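Barndale Institute of Food Studies
Introduction to Confectionery and Dessert Work
Handout 6: Cooked Sugar and Soft Caramel
Course leader: Grigoris Karagiannis
Revised November 2019

6.1 Scope of the session

This handout covers the cooking of sugar to the caramel stage and the making of a soft cream caramel suitable for cutting and wrapping. Students are expected to have read Handout 5 (Syrups) before attending. The practical class follows the order of the sections below, and the written assignment is drawn mainly from 6.3 and 6.5.

6.2 Terms

Dry caramel: sugar melted in a pot without added water.
Wet caramel: sugar dissolved in water and then boiled until the water has largely gone and the sugar begins to color.
Graining: the return of dissolved sugar to crystals, which leaves the finished candy sandy or cloudy.
Doctor: any ingredient added to discourage graining. Corn syrup is used in this course. Cream of tartar and lemon juice serve the same purpose.

6.3 What happens in the pot

When a sugar syrup boils, water leaves it and the temperature rises. The temperature of the syrup is therefore a guide to how much water remains, and this in turn decides how firm the candy will be when it cools. A syrup taken to 245°F will give a caramel that holds its shape but yields easily to the teeth. A few degrees more will produce a firm chew, and beyond that the piece becomes hard.

Color is a separate matter. In a cream caramel, much of the brown color and a good part of the flavor come from the milk solids reacting with the sugars during the long boil. In a plain caramel the color comes from the sugar itself breaking down at a much higher temperature. Students often confuse the two, and the assignment asks for a clear account of each.

Graining usually begins with a stray crystal. Sugar left on the side of the pot may fall back into the syrup and start a chain of crystals through the whole batch. Wash down the sides with a damp pastry brush during the early part of the boil, and do not stir a plain syrup once it has come to a boil. Cream caramel must be stirred throughout, as the milk solids will otherwise catch on the bottom.

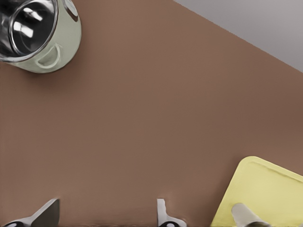 6.4 Working formula: soft cream caramel

Granulated sugar, 300 g
Corn syrup, 300 g
Heavy cream, 600 g
Unsalted butter, 45 g
Fine salt, one level teaspoon
Vanilla extract, two teaspoons

Line a square pan with parchment and oil it lightly. Warm the cream with the salt and set it aside. Put the sugar and corn syrup in a heavy pot of at least four quarts and cook over medium heat until the mixture is an even light amber. Take the pot off the heat and add the warm cream in several small additions. The mixture will rise sharply and give off steam; keep the face and forearms well back.

Return the pot to medium heat, add the butter, and stir steadily until the thermometer reads 245°F. Remove from the heat, stir in the vanilla, and pour at once. Do not scrape the pot into the pan. Leave the caramel uncovered until completely cool before cutting.

6.5 Faults and likely causes

Sandy texture: crystals on the side of the pot, or too little corn syrup.
Pieces flow after cutting: syrup not taken to temperature.
Hard or brittle pieces: syrup overcooked, or thermometer reading low.
Dark specks: milk solids caught on the bottom of the pot.
Butter separating at the edges: heat too high, or sudden changes in temperature during the boil.

6.6 Thermometers

Each bench is issued one Trindar probe thermometer. Check it in boiling water at the start of class and write the reading on your record sheet. If it differs from the expected boiling point, apply the same correction to the target temperature.

6.7 Preparation and reading

Read Benjelloun, The Sugar Bench, chapter four, before the practical. The copy held in the Stolthorpe Library is shelved at 782 and may not be borrowed overnight. Record sheets are handed in at the end of class, with the thermometer reading, the final temperature, and one wrapped sample from each bench.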